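How to plan a drive with the road conditions map

Many drivers check the traffic only when they are already sitting in it. The road conditions map of the Skelside area can help you before you leave home, and it is free to use. I wrote this guide after several colleagues asked me how to read it, for the menus are not so clear when you open them the first time.

Before you start

You need a phone, tablet or computer with a normal web browser. You do not need to make an account. If you want to receive alerts by e-mail, you need an account, and I explain this in step 5.

Step 1. Open the map and set your area

When the map opens, it shows the whole region. This is too much to read. Click the button with the small arrow in the top right corner and choose "My area". Type your town, for example Hakon, and press Enter. The map moves to your town and keeps this setting the next time, if you allow cookies.

Step 2. Turn off the layers you do not need

The Layers menu has 8 items. At the first visit all of them are on, and the icons cover one another. For a usual trip to work I keep only 3: Incidents, Lane closures and Travel speed. In winter you can add Road surface.

Step 3. Understand the colors

Green means traffic is moving at the normal speed for that road. Orange means slower than normal. Red means very slow or stopped. Gray does not mean the road is closed. It means there is no data for that part at the moment. I made this mistake myself in my first month and took a long way through Amundsen without any need.

A closed road is drawn with a black line with white marks. Click on the line to see the reason and the expected time of opening. Please remember that the expected time is often changed, so check it again before you go.

Step 4. Save your route

Click "Routes", then "New route". Put the start point and the end point. The map suggests a way. If you use a different way, hold the line with the mouse and pull it to the road you prefer. On a phone you must press the line for a moment until it becomes thicker. Give the route a short name and click Save. You can save 3 routes without an account.

Step 5. Set the alerts

After you log in, open the saved route and choose "Alerts". Select the hours when you really drive. I use 7:15 to 8 in the morning. If you leave the hours empty, you will get messages also at night, when the road workers close lanes for repair.

If the map does not load

Refresh the page first. If you see only a gray background, your browser may block the Wiltedix map plug-in. Allow it in the settings of the browser and open the page again.

Never use the map while you are driving. Stop in a safe place or ask a passenger to look.

Written by Kiyoshi Kuroda. Last changed in May.
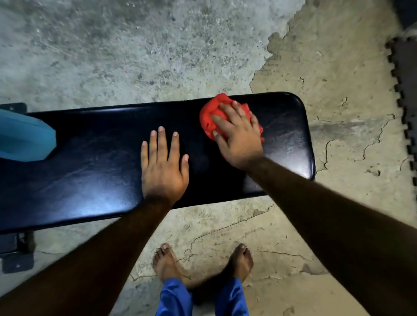 Hands resting on a black padded bench.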